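2020-09-30

# Budgeting for the second table

Linnea Westerberg keeps the equipment list at Wainwright, where a small team records people handling household objects with hand-held grippers and uses the recordings to train robot arms. She has done the purchasing there since January of last year. We spoke about what goes into a budget like hers, what she got wrong in the first version, and what she would buy first if she were starting again.

Her first budget was written around the arm. "I had one big line at the top and everything else was small change underneath," she says. "It looked tidy. It was also wrong, and I had to go back and ask for more money four months in."

The arm was the easy part to price. Westerberg had quotes from two suppliers, Botau and Metell, and the quotes were close enough that delivery time decided it. What she had not priced properly was the stage that comes before the arm does any work. For most of the first year the team collected data by hand, with operators holding a gripper in each hand at a table, and almost none of the spending in that period went to the arm.

"We could have ordered it six months later and not missed it," she says. "It sat in its crate. We paid for a service contract on a thing in a crate."

The grippers are where she now starts. Each operator needs a pair, and a pair that is being repaired is an operator who is doing something else that day. Her rule is one spare pair for every two in use. The fingers and their tips are bought separately, as consumables, and have their own line. Over the past year the team ordered 806 replacement tips from Skato, a number she had to look up twice before she believed it.

"I had budgeted for 91," she says. "I took that from how often they wore out in the first couple of weeks, when people were practicing and being gentle. Once they got quick, the tips went much faster."

Cables were a similar story on a smaller scale. She had counted one cable per device and no replacements. A cable that gets bent at the connector all day does not last, and the failures are hard to spot because the device still works most of the time. She now replaces them on a schedule and writes the date on a strip of tape near the plug.

I asked how she decides what goes on the table itself. The objects are cheap compared with everything else, and she thinks that is why they are easy to plan badly. The team works mostly with containers at the moment, since these come in many shapes and are awkward to hold in different ways. 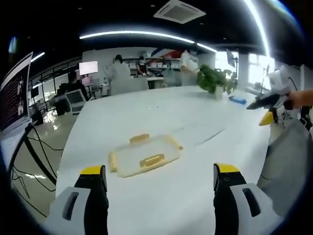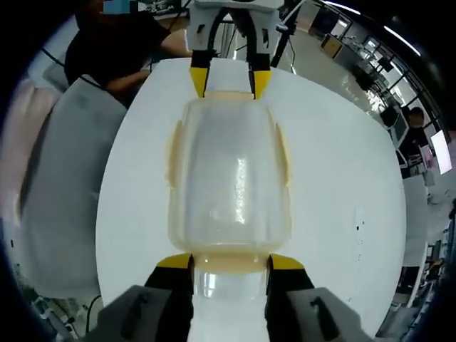 *Plastic containers on the white tabletops, with a pair of hand-held grippers at work in each picture.*

"A box with a lid and latches is one kind of problem, and something with a neck is another," Westerberg says. "If you only buy boxes, you get a robot that knows boxes. So I ask for a list of shapes before I ask for a list of products."

Clear and frosted plastic get their own entry on the list. They are hard for cameras, and the team wants plenty of them for that reason. She buys duplicates of anything that is likely to be discontinued. Early on, a container the team had recorded for weeks went out of production, and when their last one cracked they could not repeat the task on the arm with the same object. She now keeps 32 objects in duplicate in a locked cabinet, labeled by task.

Phyllis Bainbridge approves the spending. She came to the job from a packaging plant, where equipment was bought to run for 15 or 20 years, and she says the adjustment took a while.

"In the plant you wrote the whole cost down at the start and you knew what the machine was for," Bainbridge says. "With this I was being asked to approve equipment for a method that could change by spring. I didn't like it."

The two of them settled on a budget with two parts. The first covers things that will be useful whatever the method is: tables, computers, monitors, storage, lighting. Bainbridge approves that once a year. The second part covers grippers, tips, cables and objects, and it is released quarterly. If the team changes the design of the gripper, the most that can be wasted is one quarter's stock.

"It means more paperwork for Linnea," Bainbridge says. "She has told me so."

Westerberg agrees that it does. She also says the quarterly release has saved money once already. The team switched to a different finger in the summer, and the order for the old version had not gone out yet.

Storage was the line both of them underestimated, in two senses. Recordings from several cameras fill disks quickly, and the disk budget ran out in the first year well before the gripper budget did. Shelving ran out next. Westerberg's advice is to measure what one full day of recording takes up, multiply it by the working days in the year, and double that figure, as files get copied more often than anyone plans.

Labor is in a different budget, and she thinks that is a mistake. Operator hours are the largest cost in collecting data by a wide margin, and when they are left off the equipment sheet, cheap equipment looks better than it is. She gave the example of tables. A cheaper model wobbled, operators stopped to redo recordings, and the lost time over a few weeks cost more than the better table would have.

"I put hours on my sheet now, in gray, down at the bottom," she says. "It doesn't get added to the total. But Phyllis reads it."

"I do read it," Bainbridge says.

The plan for next year has a second arm on it, with a question mark. Metell has offered a trial unit for a short period, and Westerberg would like to take it only when there is a full set of recordings ready to test. Bainbridge wants to see the first arm in use for at least two quarters before any purchase. Neither expects to settle it before January.

In the meantime there is an order to place. Westerberg has asked Skato for a price on tips in larger lots, and she is waiting to hear whether the supplier will hold the stock and ship it in quarterly batches.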